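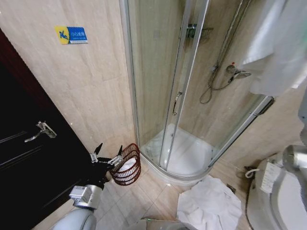 A list member wrote on Tuesday:

We are on the north side of Granthorpe and the water here is leaving white crust on everything. The kettle, the faucets, the glass in the shower, all of it. I bought a cheap pen meter and it reads 524. A salesman came out and told us that number means our water is "extremely hard" and quoted 2,000 dollars for a Weretti softener, installed. My questions are: is 524 really that bad, is the price out of line, and is there anything short of a softener that works? We rent out the other half of the house, so whatever we do has to be simple enough for tenants to live with. Also, does anyone know if softened water is all right for tomato plants?

(end of quoted message)

Hello all,

I'll take these one at a time. I have had a softener in our house in Granthorpe for six years and made most of the mistakes myself.

First, the number. The pen meters do not measure hardness. They measure how well the water conducts electricity and turn that into a figure for total dissolved solids, in parts per million. Calcium and magnesium are part of that, and they are what makes water hard, but so are sodium, chloride, sulfate and whatever else is dissolved. Two houses can both read 524 and have very different hardness. The crust in your kettle tells you that you do have hard water, but the meter can't tell you how hard, and you need to know that before you buy anything.

Get a drop test kit. The ones sold for aquariums work, and so do the ones from a water treatment store. You fill a small tube to the line and add drops until the color changes. The instructions tell you how much hardness each drop stands for. Some kits give the answer in grains per gallon and others in parts per million. One grain is a little over 17 parts per million. Most softeners sold here are set in grains, so convert it if you have to, and write it down. Take the sample from a cold tap and let it run a while first.

If you are on town water you can also call the water office and ask. They were polite when I called and had the figure at hand. Ask if it changes through the year. Ours comes partly from wells and partly from the reservoir, and the mix is not the same in August as in December. Set the softener for the harder water.

If you are on a private well, have a lab test done before you spend money, and ask for iron and manganese along with hardness. Iron will foul a softener that is not meant to deal with it. I would also have the bacteria test done while you are at it. A softener does nothing for that either way.

On the price, I can't say if it is fair without knowing what is in it. Ask for the quote in writing with these items on separate lines: the unit, the labor, the bypass valve, the drain line, any electrical work, and the first load of salt. When we had ours done, the plumber (Mikkelsen, out on the county road) charged separately for running the drain. I had not asked, so that was my fault. I would get a second quote. I would also ask the Weretti salesman what hardness he measured, and with what. If he used your pen meter, or one like it, he has no basis for choosing a size.

Size matters more than brand. Multiply the number of people in the whole house by the gallons each one uses in a day. I use 60, which is on the safe side if you have newer toilets. Multiply that by your hardness in grains. That gives you the grains to be removed each day. A unit should go several days between regenerations. Too small and it will be running all the time and eating salt. Remember to count your tenants if both halves are on the same supply line.

Get one that regenerates by metered use instead of by a clock. The clock type will run through its cycle on schedule even when everybody is away for the month. Ours was a clock type for the first two years and I was carrying a lot more salt down the stairs than I needed to. 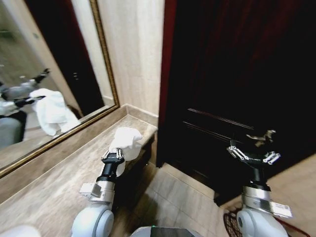
As for things short of a softener, there are a few, and it depends on what bothers you most.

If it is mainly the kettle and the coffee maker, white vinegar and water left to sit for an hour will take care of both. Rinse well. Citric acid powder does the same job with less smell. A filter pitcher with an exchange resin in it will help with drinking water, but check the box, as plain carbon filters leave hardness alone.

If it is the shower glass, squeegee it after every use. It takes half a minute. I know that tenants may not do it, but leave a squeegee hanging in there and some will. Do not use vinegar on marble or limestone. It etches the surface and the dull spot does not wipe off. For stone use a cleaner labeled for it.

If it is the water heater, flush it once a year. Turn off the power or set the gas to pilot, close the cold inlet, hook a hose to the drain valve, open a hot tap upstairs and let it drain. Then open the cold for a few short bursts to stir up what is left on the bottom. Be careful, the water can be hot enough to burn. Make sure the tank is full again before you turn the power back on. If yours has never been flushed and is old, ask a plumber first. The drain valve may not close again afterward.

I would leave the magnetic clamps alone. I tried a set from Skirkuvier before we bought the softener. I left it on for a full winter and could see no change in the kettle. They did take it back.

On the tomatoes: use unsoftened water. A softener trades the hardness for sodium, and sodium is not good for the soil over time. Ask the plumber to tee off the outside spigots ahead of the unit. It is easy to do at installation and a nuisance later. Many people leave the kitchen cold tap unsoftened too, for the same reason and for the taste. If anyone in the house is on a low-salt diet, that is something to ask their doctor about.

One more thing about the meter, so you are not alarmed. After a softener goes in, the reading will stay close to where it is now. The dissolved solids are still there, they are just different ones. Use the drop kit to check if it is working.

When you have your hardness number, post it here along with how many people are in the two halves, and I will go through the sizing with you. I have the drop kit in the basement and you are welcome to borrow it. It has almost a full bottle left.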